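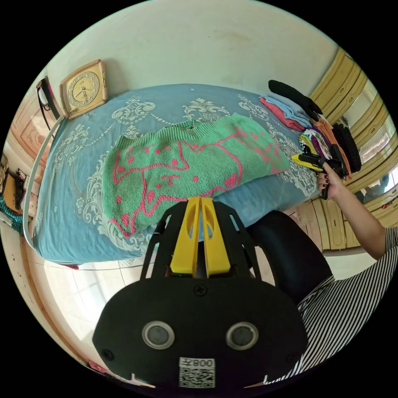
Clulel Lane Clothes Swap – notes from our planning get-together, Jun 13, 2023

Right, I said I'd write this up and I have, sorry it's a bit rambly. Seven of us made it, plus Melquiades Manríquez, who stayed for the first half and ate most of the flapjacks (fair enough, he brought them).

Last time. We all agreed the spring swap went well but the queue was daft. I'd ordered 300 tokens and we ran out before lunch, so people were swapping on trust, and I don't think anyone minded much. Agreed: order 700 this time, from the same printer.

Hall. We've got the big room at the Mevon for the second Saturday-ish slot in July – I'm waiting on them to confirm which one, as there's a christening sniffing about. Hire is £60 with the kitchen. Agreed to pay it. I did ask about the small room as a fallback and it's free, but we'd never fit the rails in.

Sorting. This took ages! I still think we should sort by size, as it's the only way you find anything. Children's things by age, shoes under the stage, coats on the back rail. Knitwear was the sticking point, because half of it has shrunk and the label tells you nothing.

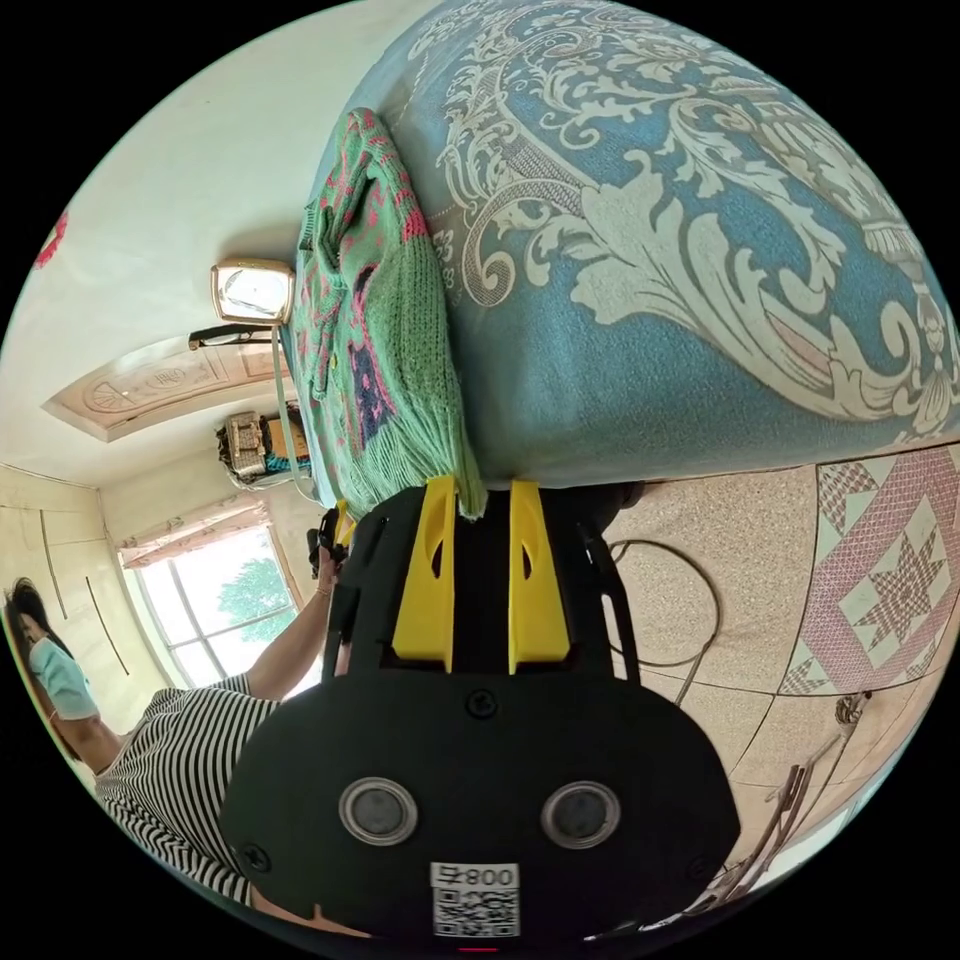
Melquiades Manríquez said jumpers ought to go on a table of their own, laid out flat, and that hangers had ruined the shoulders on two good ones in the spring. He also wanted a tape measure tied to the table leg. I grumbled about the space, then gave in. Agreed: one knitwear table, by the window, and I'll find the tape measure.

Leaflets. Żak's will print 2,000 at cost if we get the wording over soon. I read out my draft and was told it was too long, so I'm cutting the bit about moths. Please send me any changes this week and not the night before – you know who you are.

Leftovers. Faltura will collect whatever's left at five o'clock, bagged and tied. No bedding or pillows, they were very firm on that.

Any other business. The kettle. I'm bringing mine.

Next meeting at my house, same time, once the Mevon gets back to me.

Contact: the swap team, c/o Clulel Lane | © Clulel Lane Clothes Swap 2023 | Back to top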